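Workshop notebook, folding bench
March 29, 2021

Cold in the room first thing, heater on until mid-morning. Bench wiped down and left to dry before any cloth went on it. The wipe left streaks again and I went over it a second time with plain water.

Job for today was the dark green piece, which has been sitting in the Wava crate with a note on it saying "fold test, not yet." Gaetano wanted it done before we write up the folding sheet for Hou, because everything on the sheet so far is based on light-colored cloth and he doesn't trust it for the dark stuff. I don't either. With a pale cloth you can find a crease from across the room. With this green you have to get down near the surface and look along it.

Starting state was a loose heap, dropped on the bench from elbow height. No smoothing beforehand. We agreed last week that the drop is the start of every trial and that whoever drops it leaves it alone after that, and I kept to it.

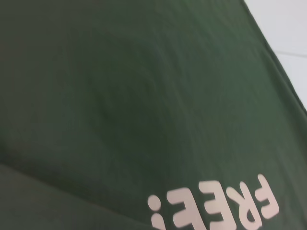

What I keep running into is telling a fold from a ripple. A ripple goes away when you stroke it toward the nearest edge. A fold has a second layer under it and the stroke just pushes the top layer along and makes things worse. On the green the two look nearly alike until you touch them. The fold reads as a long soft line with one side a bit darker than the other. The ripples are short and come in groups, mostly lying the same way. If there is one long line and it keeps going, treat it as a fold and lift it. I want that sentence on the sheet more or less as written.

Puffed-up areas are a separate problem. Air or a trapped bit of cloth, can't say which by looking. First instinct is to press down in the middle, and that turns one soft bump into a set of hard little creases. Better to find the closest outer edge and draw it away from the bump slowly. If the bump goes down, it was air. If it moves with your hand, there's cloth under it and you need to open it from the side.

Order I settled on by the end of the morning:

Find one outer edge you are sure of. It has to be a real edge with bench showing past it.
Follow it with two fingers until you get to a corner.
Hold the corner, find the next one along the same edge, pull the two apart until the edge is straight.
Lift that edge clear of the bench and let the rest hang, then lay it back down going away from you.
Smooth from the middle out, flat hand, light pressure.
Only then fold.

Step four is where most of the improvement comes from. Before, I was trying to straighten everything flat on the bench and dragging the under layers around without knowing it. Lifting lets them drop out by themselves. It does need elbow room, so the parts bins have to go on the shelf before starting. I forgot that on the first trial and knocked the labels tray on the floor. Labels are back in order except the Jeltell ones, which I put in an envelope in the drawer for someone with more patience.

Times. Best run from drop to finished fold was 40 seconds. Worst was 53, when I went after the wrong corner and had to start the edge again. These are by the wall clock, so don't read much into the last digit. I did 5 trials before lunch and stopped there, as my times were getting better from knowing the cloth and that tells us nothing about the method.

Hanyu Xu came by after lunch and tried it from the written steps only, with me keeping quiet. She got to step three and stopped. Her question was what to do if the first corner you find is underneath. Fair question, there's nothing in the steps about it. Her own answer was to pinch the layer above, turn it back over itself and carry on from there, and it went fine both times she did it. I have added it as a note under step two.

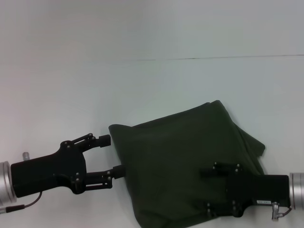
She also thinks "smooth from the middle out" is too vague, and that people will do it in circles. Suggested "straight strokes, middle to edge, one direction at a time." Taken.

Some disagreement about the finished fold. Gaetano likes thirds, since that is how the Flumlow drawers are set up and a folded piece goes in with no spare width. Hanyu prefers halves and halves again – easier to get square, and easier to see when it isn't. I tried both. Thirds looks neater from the front but the inside layer creeps, and on the dark cloth you don't notice until it's in the drawer and there's a tail sticking out the back. Halves has a thick folded side and the stack leans if you put them all the same way round. Alternating them fixes the lean. For now the sheet will say halves, and the drawers can be looked at in April when the dividers get moved anyway.

Bench notes. The light is even enough that there's not much shadow to help you on dark cloth. I thought about bringing the desk lamp over and setting it low at one side. Left it alone today so as not to change two things at once. The pale top is a help for the outer edges, though, and I would not want to swap it for the gray mat. Find the edge against the bench and you're most of the way there.

Lint: some. It shows up on the pale surface once the cloth is off. Tape roller works, dry rag just moves it about.

Still to do:

Type up the steps with Hanyu's two changes and pass to Gaetano to read before it goes to Hou.
Repeat with the lamp at the side, same cloth, same drop.
Get somebody who hasn't handled this piece to run it cold. At least 3 drops.
Try the halves fold on the thick cream piece, which may be too bulky for a second fold.
New tape for the roller. The box in the drawer is empty.
Jeltell labels.

Green piece is folded in halves and back in the Wava crate, top layer. The old note has been taken off. If you take it out to practice, write it on the crate sheet so I know how many times it has been handled before the next set.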